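Limlow双腕セル 進捗報告(2020-08-18)

Preben Vídalínさま、Efa Reesさま

お世話になっています、Aishwaryaです。今回もいつもの調子で書かせてもらいますね。かたい様式の方は経理の書類と一緒にDwynwenが送ってくれるので、こっちは読み物だと思ってください(でも大事なことはちゃんと書きます!)。

まず悪い知らせから。6月の終わりに右腕が止まりました。止まったというか、正確には「止まるべきでないところで力が抜けた」です。箱を持ち上げて左腕に渡す動作の途中で、右の手首の通信が切れて、保護機能が働いて、腕全体がすとんと天板に落ちました。高さはたいしたことなくて、けが人はゼロ、木の天板に小さなへこみがついただけです。ただ、あのときChandrasekharが箱の位置を直そうと手を伸ばしかけていたんですよね。届く前だったからよかったものの、あと少しタイミングがずれていたら指の上でした。なのでこれはヒヤリハットとして正式に記録して、その日のうちに実験を全部止めました。

止めていた期間は7日です。その間は受け渡しのデータがまったく増えていないので、計画の表で見ると7月の頭にぽっかり穴があいています。Efaさんから「この谷は何?」とメールをいただいたのは、これのことです。返事が遅くなってごめんなさい。

で、原因です。最初はみんなソフトを疑いました。私も疑いました(二晩つぶしました……)。ちょうど制御側を新しい版に入れ替えた直後だったので、タイミングがあやしすぎたんです。元の版に戻しても同じように切れて、そこでやっと配線を見ようという話になりました。ログを見直したら、手首をある角度より深くひねったときだけエラーが出ている。そこでChandrasekharが電源を落として腕を手で動かしながら導通を測ってくれて、コネクタの根元で線がほとんど切れているのが見つかりました。曲げるたびに同じところが引っぱられて、くたびれていたみたいです。交換した線は手元に残してあるので、次にいらしたときにお見せしますね。

ちなみに、停止までに行った受け渡し試行は129回で、そのうち途中で通信エラーが出たものが6回ありました。最初の5回は自動で復帰してしまっていて、私たちは「たまに引っかかるなあ」くらいで流していたんです。ここがいちばんの反省点です。自動復帰が便利すぎて、壊れかけのサインを見逃しました。今はエラーが一度でも出たら腕をその場で保持して、人が確認ボタンを押すまで動かない設定に変えてあります。正直面倒です!面倒ですけど、このままいきます。

それから力が抜けたときの落ち方について。Griffithsの担当の方に相談したら、通信が切れたときの初期設定が「脱力」になっていると教えてもらいました。これを「減速してから保持」に変えています。電源そのものが落ちた場合はやっぱり落ちるので、そこは設定ではどうにもなりません。運用の方で、腕に電気が入っている間は枠の内側に手を入れない、箱を直すときは必ず腕を休ませて電源を切ってから、と決めました。前から紙には書いてあったんですけど、忙しいとつい、が起きていたので、今は二人組で声を出して確認しています。Dwynwenの声がやたら大きくて、隣の部屋のGedleyの人たちにも聞こえているそうです。

修理のあとは、いきなり元の速さには戻さず、最高速度を80パーセントに抑えて再開しました。今もそのままです。台の上に載せるものも減らして、市販の箱入りの品をひとつと、やわらかいものの練習用に細い黒のケーブルをひと巻き、という組み合わせでやっています。
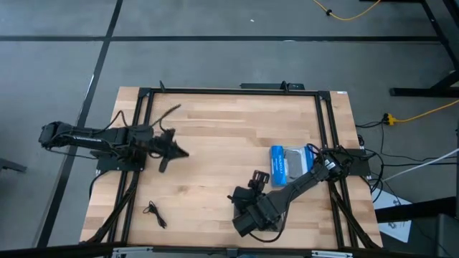 速度を抑えた分、一回の受け渡しにかかる時間は当然のびました。でも箱の方はかなり安定していて、右でつかんで左に渡すところまでなら安心して見ていられます。問題はケーブルの方で、つかむ場所がちょっとずれるだけで輪がほどけたり、指に引っかかったままになったりします。ここは故障とは関係なくて、単純に難しいです。秋の分の報告ではもう少し景気のいい話を書きたい!

残っている宿題も書いておきます。左腕の線はまだ交換していません。測った限りでは問題ないんですが、右と同じ取り回しで同じだけ動かしてきたので、遅かれ早かれだと思っています。Celteroに予備を注文済みで、届いたら左右とも手首のところに余裕をもたせて束ね直します。腕まわりの配線、今はどうしてもごちゃっとしているんですよね。束ね方の案はChandrasekharが描いてくれていて、私は「きれいだけど手首が回らないよ」と文句を言ったところです。

お金の話を少し。線と予備のコネクタは消耗品の枠で足りました。追加のお願いはありません。ただ、枠の周りに手が入ったら腕が止まるセンサーをつけたいという話が出ていて、こちらは今の予算だと入らないので、機材の枠から回してもいいかPrebenさんに判断してもらえると助かります。見積もりはDwynwenから別に送ります。もし難しければ、今年度は声かけと電源を切る手順で続けます。

日程については、止めていた分をまるごと取り返すつもりはなくて、ケーブルの課題を後ろにずらし、箱の受け渡しの評価を先に締めたいです。順番の入れ替えだけなので最終の締め切りは動きません。この変更で問題があれば、早めに言ってもらえるとうれしいです。

Aishwarya Unnithan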